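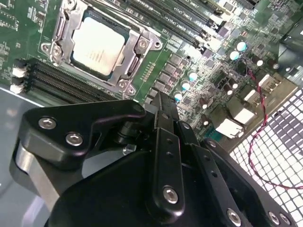 Faller opens a board repair counter in June, and I get to run it!

I've been fixing server boards for other shops for years, so you can guess how happy I am to write this one. Starting in June, Faller will take in server motherboards for cleaning, checking and resale at our new counter inside the Skilen building. It's 2000 square feet, most of it benches, and we've got shelf space for 4000 boards (I've already started labeling, and yes, my hand hurts).

We'll take the whole board, green and dusty, with the processor still in its bracket if that's how you have it. Please leave it there, in fact. More sockets get ruined by people pulling the chip in a hurry than by anything else I see. Memory sticks can come out and go in a separate bag. If a capacitor looks swollen, put a bit of tape next to it so I find it fast.

A basic check costs $23 per board. For $124 we do the full job: socket cleaned, every memory slot tested, new thermal paste, and a printed sheet telling you what we found. Ngcobo, our shipping partner, will pick up larger lots, and Verik is supplying the anti-static trays, so you don't have to hunt for boxes.

Small offices and schools are very welcome, even with one sad old board. Drop-off runs from 8 a.m. to 4 p.m., and the coffee is free while you wait for your receipt. Come say hi!

Contact: Faller press desk, Skilen building, ground floor | © Faller. All rights reserved. | Back to top
23 shares | 2 comments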